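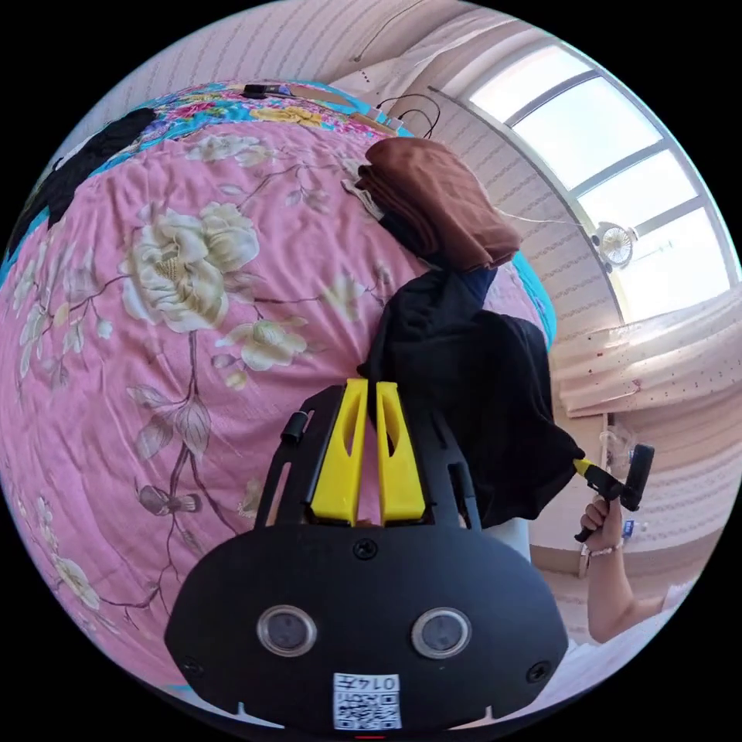 The policy subgroup of the Stanivstead riding association met to settle the draft resolution on public funding of political parties and the arrangements for the regional policy conference. Dzifa Ankrah chaired; Darcy Tomoana took the minutes. Also present were Kofi Asamoah and Panya Phetsri. Regrets from Juwita Majimbun. Billeting for out-of-town delegates was taken first. Each host is to provide a bed with a quilt and a folded towel. A pink quilt with large peonies and a brown towel meets the standard, and no host is expected to buy matching sets.

Minutes of the September meeting were accepted with one correction. In item 3, "spending limit" should read "donation limit".

1. Resolution on party funding
Kofi presented the second draft. It asks for the return of a per-vote allowance, paid quarterly, with full publication of riding-level accounts. Panya objected that an allowance tied to the last vote count favours parties already in office. Kofi replied that the present tax credit does so to a greater degree. Discussion was long and did not change either position.
Moved (Asamoah), seconded (Tomoana): that the draft go to conference with clause 4 removed. Carried. Panya Phetsri asked that her vote against be recorded.

2. Individual donation limit
Two figures were before the meeting, $400 and $500 per donor per year. The lower figure was adopted as the subgroup's recommendation. Donations over $200 would be published by name.

3. Position paper on lobbying
Juwita's written comments were read. She considers the definition of a lobbyist too wide – it would catch tenants' groups and small unions. Referred back to her for new wording.

4. Conference printing
Quotes were received from Cidari and Gurix. Gurix was cheaper but could not confirm delivery. Cidari approved. The hall on Kristiansen Road is booked.

Action items
Kofi: revised resolution to all members.
Juwita: lobbying definition.
Darcy: billet list to hosts.

Minutes circulated Dec 29, 2019.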